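Evening visit to the Folley workshop, Stiltby

Folley opens its doors in Stiltby a few times a year, and the November evening was the first one I have managed to get to. I came by bus from the station. Visitors sign in downstairs, hang up their coats and are taken up by the lift.

The evening was in two parts. The first was a talk by one of the engineers from Privance, who share the floor. Privance make the software that turns recorded hand movements into something a robot arm can follow. The talk was meant to last half an hour and overran, mostly because of questions from the back. The main point was that writing out instructions for picking up a piece of fruit takes a very long time, and that it is quicker to have a person do the job while the movement is recorded. The arm is then trained on the recordings. One person's way of doing a thing is not enough, so they ask for several people and many repeats.

After that we went through to the recording tables. The people doing the work wear a black glove with a small white marker on it and a strap or band at the wrist. The objects are the sort you would find at home or in a play kitchen. A session lasts 90 minutes with a break in the middle, and we were asked to keep our voices down while one was going on. 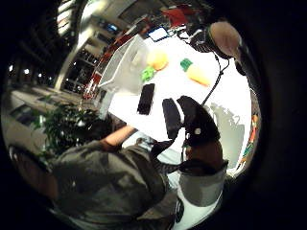
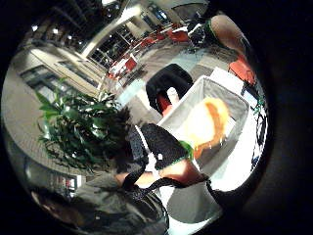
Glove work at the table and at the bin, and a close view of the orange.
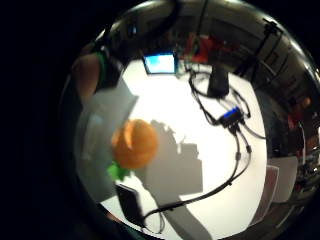
We were allowed to try it ourselves, in groups of 4. I was slower than I expected. The instruction is to move as you would at home, but with a glove on and strangers watching I found myself placing everything very carefully. The engineer said most new people do this and that the first few recordings are usually thrown away. Dropping something is not a problem. They keep some of the drops and mark them as such.

The second part was the remote control room at the far end of the corridor, where the Chamoun arm is kept. You sit with a handle in each hand and the arm copies you through a glass screen. There is a small delay, which is odd at first. I moved 2 cups from one tray to another and knocked over a third. A boy who went after me did the whole tray without trouble.

I asked which method gives the better results. The answer was that the handles record exactly what the arm did, so there is less to work out later, but the glove is faster and can be taken anywhere. At present they use both.

Tea was served at the end, and there were leaflets about paid recording sessions for anyone who lives nearby. The last bus leaves at 7 minutes past nine, so check the time if you are not driving. The next open evening will be in the spring and places have to be booked through the Folley website.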